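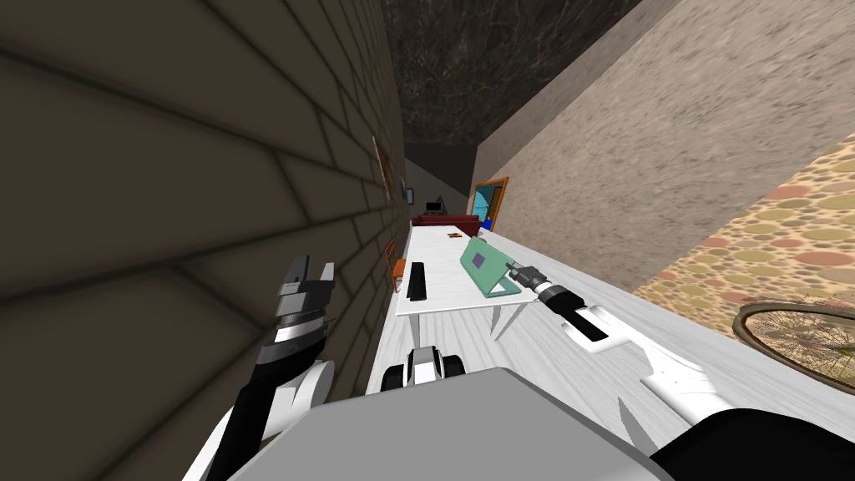 Cleaning an interior brick wall

Mellville Heritage Services recommends that unsealed interior brick be cleaned once a year. Residents should allow one day for the work and a further day for drying.

1. Lay drop sheets along the skirting and tape them down.
2. Vacuum the wall from top to bottom with a soft brush attachment.
3. Mix 20 mL of pH-neutral detergent with 10 L of warm water.
4. Dampen a small area with clean water, then scrub gently along the mortar joints using a nylon brush.
5. Rinse with a sponge and change the water when it discolours.

Wire brushes and acid cleaners must not be used on lime mortar. White powdery deposits – known as efflorescence – should be brushed off dry.

Crumbling mortar should be reported before cleaning begins. Enquiries may be directed to Songül Erdem, Building Care, extension 104.

Last reviewed 16 May 2024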